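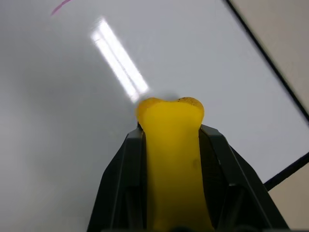 *Something yellow, held upright.*

Dirndale, November 16, 2021

The baker on the Arnmont road has been up since two. Third coffee. Flour on the phone.

"August nearly finished us," she says. "Oven went, then the van. You just carry on, don't you."

She took over the shop from the Aksoy family with 3000 pounds and a loan she'd rather not talk about. Sells 544 loaves in a good week – more if the school is open. Rye goes first. The seeded one she can't stand, but people ask for it.

Would she open a second shop, over in Stamine? Long pause, then a laugh.

"Who'd run it? I can't get a Saturday girl for this one."

Rent is up again in spring. She has wrote to the landlord twice, no answer yet. The timer goes and she's off to the back, still talking – something about buns.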